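Let the Robotics Club Do the Dishes

Our school robotics club meets in the old home economics room, and for most of its life it did what clubs like it do. Each fall a kit arrived, each winter the students built something on wheels that could shove, scoop or throw, and each spring we drove to Skenthorpe for the regional meet and lost in the second round. I loved those trips. I still think the best thing we ever did was skip a year of them.

I'm one of the two adult coaches, so I'm biased, and I should say up front that the dish project was a student idea. We had put a sheet of paper on the wall and asked for jobs that people hate doing. The dishes got the most votes by a mile. The assignment that came out of it fits in one sentence: take the plates on the table and stand them in the rack. No clock, no opposing team, no points. A few parents thought this sounded like a letdown (one asked me when the real season would start), and I understand why. Putting a plate in a rack doesn't look like much. A four-year-old can do it, badly.

But what a problem it is! A plate is flat, so it gives you very little to grab. It slides. Its edge may be thick or thin, and a grip that's fine on one will skate right off another. Once you have it, you have to turn it from lying down to standing up, and then find a gap between wires that isn't much wider than the plate itself. Every one of those steps is a conversation, and I've heard those conversations run through the end of the meeting, out to the parking lot and on into the cars.

In a match season, the students who talk most are the ones who drive. Two or three get very good with the controller, and the rest cut foam and wait. With the dishes, everyone has opinions, since everyone has held a plate. The quiet kid who washes up at a family restaurant on Saturdays turned out to know more about how plates lean than the rest of us put together. We started writing down what our own hands do. Which finger goes under? When does the second hand come in, and what is it for? Try it at home tonight and see how long you can keep explaining it. I ran out of words before the plate was off the table.

Money matters too, and I don't want to skip over it. The Illholm kit we used to buy cost $2000 before you added the entry fee and the bus, and half of it was no use the following year because the game had changed. Our whole budget for plates and racks last year was $100, and we have change left over. The arms are shared with the other schools in the Grenov program, and the same pair has now served 21 students in our club alone. A thrift store plate that has been dropped on its face a few times is still a perfectly good plate to practice on.

The argument I hear most against all this is that students need the pressure of a contest. Some do. There's a kind of kid who catches fire when a buzzer is about to go off, and I'd never want to take that away. We're going back to Skenthorpe in the spring with whoever wants to go. What I'd argue is that pressure teaches you to finish, and finishing is one skill among many. It doesn't leave much room for staring at the same failed grip for an hour and finding it interesting. Last October a pair of ninth graders logged 300 attempts, nearly all of them misses, and sorted the misses into types with names I can't print. They were having a wonderful time. I'd put that notebook up against any trophy in the hallway case.

There's a practical side as well. The students who stuck with the dishes now ask better questions in physics, or so their teacher tells me. They want to know where a force goes. They're suspicious of a demonstration that only works once. When the Jasińska grant people came by, our kids showed them the misses first – their choice, and I was proud enough to burst.

So if you coach a club and the catalog is open on your desk, consider closing it for a year. Pick a chore. Choose something with odd shapes in it, and get shapes that don't match, because a stack of identical plates will let you cheat. Give it a whole season, too. Ours took until after winter break to get good, and by then I couldn't get them to go home.

The woven plate is the favorite in our club, and the orange one has its fans. 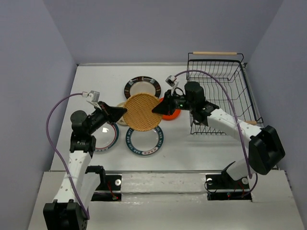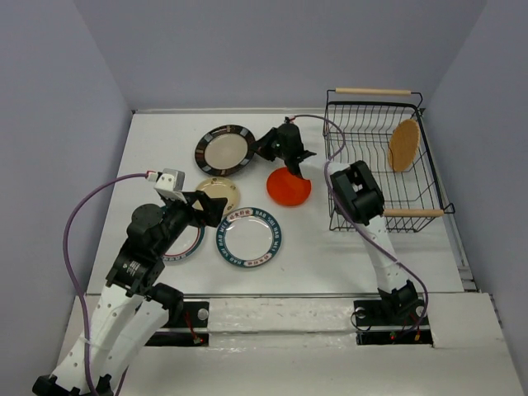

Does a club need programming experience to try a project like this?

A little helps, but one or two students who have written simple code are enough to get going. Start with the arms moved by hand control, let everyone take a turn with a single plate, and bring in the programming once the group can agree on what a good grip looks like.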